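Le bécher, le levain et moi

Vite fait, entre deux lessives. On m'a redemandé comment je dose l'eau depuis que j'ai rangé la balance (rangée = pile morte, tiroir du bas, pas retrouvé le modèle). Réponse courte : un bécher en verre. Voilà. Réponse longue ci-dessous.

Le bécher me vient d'Aníbal Rengifo, qui vidait son garage en juin. Il y avait un carton entier de verrerie, des entonnoirs, des tubes, un truc coudé dont personne ne voulait. J'ai pris 2 béchers, 11 euros le lot. L'un des deux a fini en pot à pinceaux chez ma soeur. L'autre vit dans la cuisine.

Ce que j'aime : le bec. Enfin, le bord évasé. Ça verse sans baver, alors que mon vieux verre doseur en plastique m'en mettait partout, sur le plan de travail, dans la manche, sur le chat une fois. Ce que j'aime moins : les graduations. Déjà pas bien marquées, et sur une table blanche c'est pire, il faut se baisser et chercher la lumière.

L'eau, je la prends en petite bouteille pour le levain. Oui je sais. L'eau du robinet sent la piscine ici certains matins et mon levain (il s'appelle Skesov, ne demandez pas) boude pendant des jours. Une petite bouteille bouchée, au moins, ça se garde à portée de main et j'en verse juste ce qu'il faut.

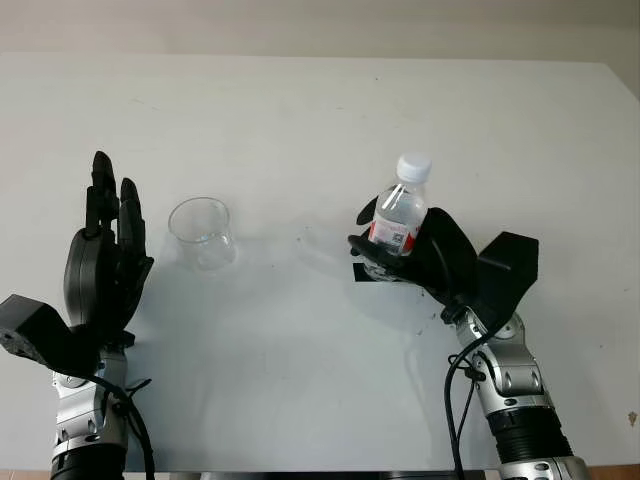
Ma façon de faire

Bécher bien à plat sur la table. Pas dans la main, jamais, j'ai essayé, on penche toujours un peu sans s'en rendre compte. Les yeux à la hauteur du trait. On verse doucement, on s'arrète avant, on attend que ça se calme, on complète. Et on lit le bas de la courbe, pas les bords qui remontent le long du verre. Souvenir de collège, la seule chose que j'ai retenue des cours de chimie je crois.

Pour rafraîchir Skesov il me faut quelque 111 ml. Le 1 de la fin, c'est pour faire joli, avec des traits pareils on est content de tomber à côté de 110.

Pour le pain du week-end je monte plus haut, en deux fois, et là je note sur un bout de papier sinon je ne sais plus si j'ai versé la première ou la deuxième. Déja arrivé. La pâte a fini en crèpes.

Lavage à la main, séchage à l'envers sur un torchon. Pas de lave-vaisselle, j'ai peur pour ce qu'il reste des traits.

Bon, la machine a fini de tourner, j'y vais. La prochaine fois je vous parle de la farine de chez Macedo, j'en ai repris un sac et il y a des choses à dire.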